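Goltotik Touring coilovers: three months on a tired wagon

Words: Lindsay Henare

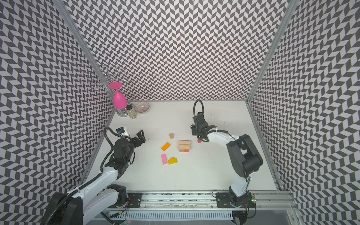
Two arms, one rail and a lot of chevrons.

There comes a point in the life of every family wagon when the owner must choose between new dampers and a new car. My Pakero had been through that point and out the other side. It wallowed. It nodded at traffic lights like an old man agreeing with the radio. On the road into town there's a dip just past the servo, and the car would still be thinking about it when I pulled up at the school gate.

The factory replacement dampers were quoted at a price that made me sit down. The Goltotik Touring kit was $821 plus freight, and for that you get four adjustable coilovers, new top mounts up front, two C-spanners and a sheet of instructions translated by someone with a strong personal grudge against verbs.

Fitting

I did the rears in my own driveway, which took a Saturday and most of my goodwill. The bottom bolt on the left-hand side had been in there since the car was built and had no plans to leave. For the fronts I gave up and drove to Hinds, where Maxine Hinds has been looking after my cars long enough to stop being polite about them. She had both sides in before lunch and did the alignment while I read a caravan magazine.

Her verdict on the hardware was "better than I expected, not as good as the box". The threads were clean and the lock rings seated properly. The rear dust boots are thin, though, and one of mine had already split where it meets the collar. Goltotik sent another without argument, and it arrived in an envelope without so much as a note.

One warning if you're doing this yourself. The front brake line bracket sits about 13 mm lower than the original, and on full lock the hose gets closer to the wheel than I'd like. Maxine bent the tab. The instructions have nothing to say on the matter, or if they do it's in one of the sentences I couldn't follow.

On the road

As delivered, the kit sits low enough to look like you're trying to impress somebody. I wound it back up to near standard height, because I have a steep driveway and no one to impress. There are plenty of clicks of damping to play with. I tried full soft (fine, a bit floaty), full hard (the glovebox opened by itself) and then settled a little softer than the middle, where I suspect most owners end up after a fortnight of feeling like race engineers.

The change in the steering is what you notice first. The nose goes where it's pointed and stays there, and the lean in roundabouts has gone from comical to respectable. The dip past the servo is now one movement, down and up, finished. My passengers have stopped holding the grab handles, though that may be down to faith.

It's a firmer ride, no question. On corrugated dirt the back end skips about when the car's empty, and coarse-chip highway comes through the seat more than it used to. Put the dog, the esky and two kids in the rear and it calms down beautifully. If you mostly drive solo on bad roads, I'd think hard.

Noise is my main grumble. There's a dull knock from the front right on cold mornings, usually gone by the end of the street. Maxine has checked the top mount twice and says it's tight. I've been turning up the radio.

Against the Eltitz

The obvious rival is the Eltitz fixed-height set, which a neighbour has on the same model of wagon. We swapped keys for an afternoon. His is quieter and more comfortable over small stuff, and there's nothing to adjust, so he's had no reason to lie on wet concrete with a spanner. Mine is tidier in the corners and under brakes. He paid more. We each drove home privately convinced we'd chosen well.

Would I buy it again?

Probably. It has made an old wagon pleasant to drive at a price that doesn't exceed the value of the wagon, though it was a near thing. I'd budget for an alignment, buy a tin of penetrating oil before you start, and soak those rear bolts the night before.

For: price, body control, real range of adjustment
Against: flimsy dust boots, cold knock, the instructions
Score: 71 out of 100. Knock it down to 64 if you live on gravel.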